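Festhorpe Guest House - Laundry & Rooms FAQ

Long-stay guests, read this first. Most of what lands in the office inbox is already answered on this page. Updated January.

When is laundry day?
Depends on your floor. List is taped inside your wardrobe door. Bag outside your door by 8 am, back by early evening.

What does it cost?
First 2 bags a month are in your rent. After that it goes on your bill. Ask Hsiu-ying at the desk for the current price, it changed recently and I don't want the wrong one up here.

Do you fold?
Yes. Shirts, tees, trousers, towels. We don't fold underwear or socks, those come back in the mesh bag you sent them in. No mesh bag? They come back loose. Sorry.

Can I fold my own?
Sure, lots of people do. Write NO FOLD on the bag tag. Use the bed, it's the only flat surface big enough in most rooms. Make the bed first, quilt pulled straight, otherwise you're folding on lumps.

How do you fold jeans so they fit the drawer?
Asked constantly. The drawers are shallow, so:
Zip up, button closed. Lay them flat across the bed. One leg over the other, back pockets out. Tuck the pointy bit at the crotch in so you get a straight edge. Hem up to just under the waistband, then in thirds. Stand them on edge in the drawer, dont stack.

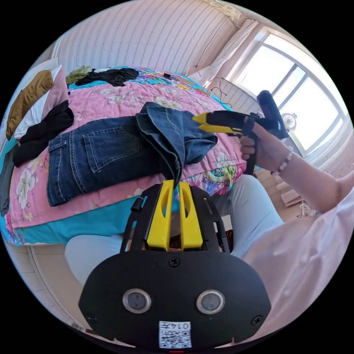 Heavy denim won't hold thirds. Fold it in half and use the wardrobe shelf. Same for anything lined. If they still feel damp at the waistband, hang them over the chair for an hour before they go in the drawer, we've had mildew in the ground floor rooms.

Do I have to use the house quilt?
No. Bring your own if you like. Fold ours and leave it on the top shelf, please don't put it in the hall closet, it's full.

Can I put the quilt in the wash?
Not in the small machines. It comes out half dry and the filling bunches up. Send it down with your bag and tag it QUILT. Takes an extra day. Wilson will lend you a spare for the night.

Which detergent do you use?
Grola unscented. If you react to it, leave your own bottle in the bag with your room number on it. Lid tight!! We had a spill over everybodys towels.

Something's missing from my bag.
Check inside the pillowcase and the duvet cover first. Then the Mivemgate basket by the back stairs, unclaimed stuff goes there. Still nothing, tell Hsiu-ying what it is and the color. Room number too please.

I got someone else's jeans.
Back in a bag, note on it, leave at the desk. Don't knock on doors.

Can I iron in my room?
No. Boards are on the landing, second and third floors. Room 109 has its own, long story.

Who do I ask about repairs, buttons, hems?
Ismail Ramadan, evenings. Buttons free, hems he'll quote you. Zippers on jeans take him a while so plan ahead.

More questions: note under the office door, or catch one of us at breakfast.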